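Home again, feet killing me, kettle on. Quick post before I forget it all, so excuse the state of it.

So I went to the Zotach open day. If you missed my moaning about it last week, Zotach are the robot lot out at Puremthorpe who've been putting cards through doors for months. Come and see a robot in an ordinary home, the card said. I've wanted to go since January, when they did the first one and I had flu. Signed up this time the minute the page went live. Got the last slot but one.

Getting there. Don't take the Trunville bus if you're going, it stops at every hedge. I left at half past eight and still had to run up the hill at the other end. There's a car park but it was full of vans. Tickets were £6, with a hot drink and a biscuit thrown in. Biscuit was a custard cream. Fine.

They split us into groups of nine and each group got its own house. I'd pictured a big hall with a rope across it and a man with a microphone. But no, real house, front door, shoes off in the hall, pile of everybody's trainers. I had a hole in my sock. Of course I did.

Ours was run by Ayman Hattar, very patient, sleeves rolled up, voice nearly gone because we were his fourth group. He gave us the safety talk in the doorway. Stay behind the sofa, no reaching in, bags on the floor. If he says stop then everybody stops, including the robot. There was a red button on a lead round his neck and he kept his thumb on it pretty much the whole time, which I found comforting and a bit worrying both at once.

I'll be straight, I know nothing about robots. I've got a vacuum that gets stuck under the bed. So this is all from a person who came for a nosy.

First thing they showed us was folding. Tea towels. I won't go on about it because it was slow, and the woman next to me was visibly itching to get over there and do it herself. It got one corner, lost it, got it again, folded it over, patted it. The patting got a laugh. Nobody had told it to pat, somebody asked, and Ayman said yes they had, it's in there to flatten the fold. Oh well.

Three towels, then a break while they moved things about and a lad came in with a laptop and sat on the stairs with it. I had a look at the house. Somebody's grandad had a clock exactly like the one in the hall, because it was my grandad. Couldn't stop looking at it.

Then the bit I'd come for. Ropes!

Sounds daft. But Ayman explained that rope and cord are horrible for a robot becuase they don't keep their shape. A mug is a mug whichever way you look at it. Let go of a rope and it's a different thing every time, so the robot has to look again, work out which strand is on top and where the end has got to, and then try. Knots are worse. He said they'd spent most of the summer on cords and he now dreams about shoelaces.

They do it with a clothes rack because everyone's got one and the rail is a nice easy height. I did ask if they'd tried it with actual washing. Yes. Socks went badly.
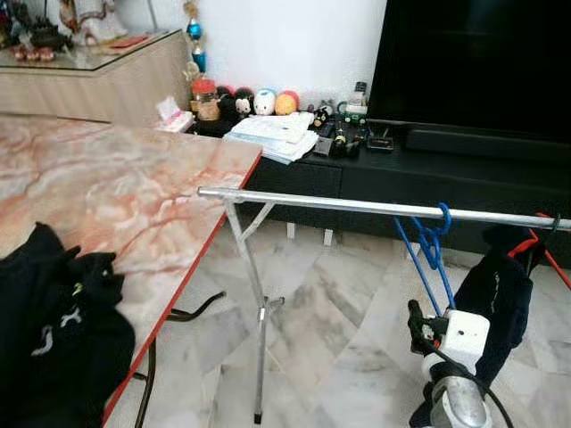

The blue rope on the rail, gripper coming up from underneath.

It went for the rope in little steps. Up a bit, stop. Across a bit, stop. You could have heard a pin drop, everybody leaning over the back of the sofa, one bloke holding his breath and going pink. I took far too many photos and most of them are of somebody's elbow.

What I liked was watching it change its mind. It went for one strand, hung there a second, backed off and came at it from lower down. I said ooh out loud. Ayman says that's the part they're proudest of, it used to just carry on and grab at nothing, and the old version pulled the whole rack over in front of some visitors from the council. He did an impression of the noise.

Did it get the knot undone? Yes, second go. First go it pinched the strand, tugged, and it slid straight out of the fingers. Second go it held on and the loop opened up and the whole thing dropped off on the floor. Big cheer. The lad on the stairs didn't even look up, just typed something.

Then they let us pick how the rope went back on. A girl of maybe ten tied the most evil granny knot I have ever seen and pulled it tight with both hands and her foot. The robot had a good long try and gave up, arms back to the sides, done. She was thrilled. Ayman shook her hand. He said they keep a list of the knots that have beaten it and hers was going on.

Questions after. I wrote down what I could on the back of my ticket so it's patchy.

How long before you can buy one. Wouldn't say. Pushed twice, still wouldn't say.

What does it cost. Also wouldn't say, but he winced, so a lot.

Are there people driving it. Sometimes. He was open about that, which I gave him marks for. When it's learning a new job a person works the arms from another room and it learns off the recordings. For our rope bit he said it was on its own. The towels too. I've only his word for it but he seemed like a man too tired to fib.

Does it have a name. Dobson. After the dog that used to come to the office. I asked if the dog was still about and yes he is, retired, lives with the accounts lady. Best answer of the day.

Why the sleeves, that was mine. There's black cloth over the arms and I thought it was for looks. Partly it's to keep fluff and crumbs out of the joints, and partly so you don't trap your fingers in it. Makes sense. It does look like it's wearing a jumper.

How many tries does it get to learn a thing like that. Up to 100 for an easy one, he said, and then he laughed and said the blue rope was not an easy one and he'd rather not tell us.

What happens if the cat jumps on it. It stops. They've tested this. Not with a cat, with a cushion on a string.

A man in a fleece asked about jobs and it went a bit quiet. Ayman didn't brush it off. He said his mum is a carer and she'd love something that could hang the washing up and fetch and carry so she could sit down with people for longer, and that was what got him into it, but that he couldn't promise what other firms would do with theirs. The man nodded but I don't think he was won over. I don't know if I am. I keep going back and forth. My nan struggled with her washing for years and wouldn't have anybody in to help, and I did stand there thinking she'd have let a machine do it. She'd have called it something rude, mind.

Moans, because it wouldn't be my blog otherwise. The whole thing was meant to be an hour and we got more like forty minutes, with 20 of those being towels. More rope less towel please. You couldn't see much if you were at the end of the sofa, I only did because I'm tall and I've got elbows. And it was boiling in there, all of us in coats because nobody said where to put them. One loo for everybody and the queue went out past the clock.

Good things. It was a real home size, with stuff on the sides and things to bump into, not a shiny stage set. That made a big differnce for me. I've seen the videos where it's all white and empty and they do a backflip. I don't need a backflip. I need someone to get the knot out of the dressing gown cord after it's been through the wash.

Also it's quieter than I thought. A sort of whirr and then a little click when it stops. My fridge is louder.

On the way out there was a table of leaflets and a jar for guessing how many cable ties, winner gets a mug. I put my guess in. I always put my guess in. Never won a thing in my life. The girl with the granny knot was still there telling every person in the queue that she'd beaten the robot, and quite right too.

Missed the bus back by a whisker. Stood in the shelter eating a squashed sandwich out of my bag with a woman from one of the other houses. Hers had been doing cupboards all session, opening them and shutting them, and she was livid she'd missed ropes. She did say it shut one on its own hand though. So swings and roundabouts.

If you fancy it there's another one coming, date not up yet, keep an eye on their page. Booking opens in the morning and goes fast. Wear decent socks. Leave your coat in the car if you've got one. Ask to be in Ayman's group, and get to the middle of the sofa before anyone else does, I mean it, be rude about it.

Will put the towel photos up at the weekend if I can find the lead for the camera. It's in the drawer with all the other leads, in one enormous knot. Might send it to Dobson.

Right, tea's gone cold. Night all x

Posted 24 Oct 2025 in Days out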